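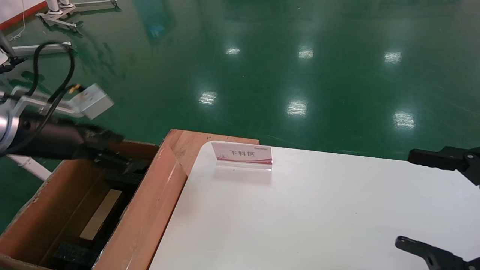
## 3. Rules for the unloading station

Our station has one acrylic sign, and it says 下料区, "unloading area." For the first half of the project that sign was our whole safety documentation. It is a good sign. It does not mention speed limits.

Jaruwan Sitthichai and I wrote the rest in February, borrowing the layout from the Wollach lab handbook and ignoring its advice on footwear. The working rules are now:

- Nobody reaches into the box while either arm is enabled. "It's only paused" counts as enabled.
- Flaps are folded outward before the run starts. A flap that springs back is a stop, logged as one.
- Cables on the forearm get checked by hand at the start of every shift — by the person who signs the sheet.
- Speed near the box opening stays under 94 mm/s until the gripper is clear of the walls.

We logged 157 picks under these rules. The speed limit was the least popular, mostly with me, and it stayed.

### 3.1 What we got wrong

The first draft ran to nearly 3,000 words. Suryani Pattinasarany read it, handed it back, and asked which page to open when something was stuck. We cut it to 400 words and taped it to the wall by the door. The stop procedure is now the first paragraph. It had been in Appendix C.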